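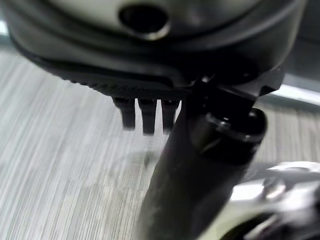 Workshop Life

The patient arm of Olgate

By Giuliana Tello

Dayana Condori keeps her tea on the windowsill, well away from the robot, and she'd like you to do the same. It was the first thing she told me when I came to see her at Brindholm's workshop in Olgate, and she told me again, very kindly, when I forgot.

She looks after one machine, a black arm that packs door fittings, and on the morning of my visit she had it stopped for its service. I had expected something sleek, I suppose. Close to, it's all housings and collars and brackets, with three stubby black prongs side by side under the big rounded casing, and a good deal of it looks as if it was designed by somebody who likes plumbing. I warmed to it straight away.

The service comes round every 700 hours and takes up most of a morning. Dayana switches off at the wall, hangs her padlock on the switch and puts the key in her apron pocket. Then she goes over the whole arm with a dry cloth, slowly, feeling for anything that has worked loose. "You find more with your fingers than with your eyes," she said, and let me have a go. I found nothing at all, but she assured me there was nothing to find.

Next come the fasteners, each one checked with a small torque wrench that used to belong to Heriberto Cuervo, who had the job before her and still rings up in March to ask how the arm got through the winter. He once spent three days chasing a rattle that came from a loose shelf behind him – a story he tells against himself, and which Dayana tells rather better.

The cables are her real worry. They bend every time the wrist turns, and she replaces them well before they give trouble, from a drawer of spares labelled in Heriberto's square capitals. The gripper gets a wipe, the power goes back on, and the arm is sent through its paces at a crawl while she stands with one hand by the stop button.

By then the tea was stone cold. She drank it anyway, standing at the window, and wrote up the hours in the book.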